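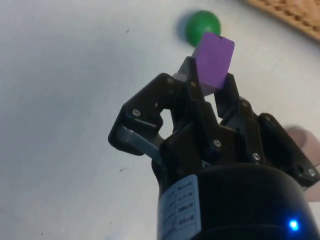

3.2 Materials and sorting task

Children in the Bedley and Tanoli groups were given the same set of small objects and asked to put together the ones that "go together." No rule was named. The objects differed in color and shape, so a child could sort by either one. Figure 2 shows a purple cube and a green ball, a pair that differs on both.

Each session lasted 43 minutes, including a snack break. Sessions were run by Siddiqui or Ghauri in the child's usual classroom, in the language spoken at home. A child who stopped before the last set was offered one more turn later in the same week, and the second attempt was scored if it was complete.

We collected 2875 sorts from 300 children. A sort was coded as color, shape, mixed, or other. Mixed sorts were those in which a child began with one rule and moved to another without starting over. Lewis and Pirzada each coded 100 sorts taken from both groups, and cases on which they disagreed were settled by Kakakhel, who had not been present at the sessions.

Testing in Tanoli began in February, after the winter break. The Bedley sessions followed the same order of sets, except that the practice set was given twice to the youngest class. Practice sorts are left out of all counts below.

3.3 Scoring

A child was called a color sorter or a shape sorter if more than half of that child's sorts fell under one rule. The remaining children were kept in the analysis as a separate group.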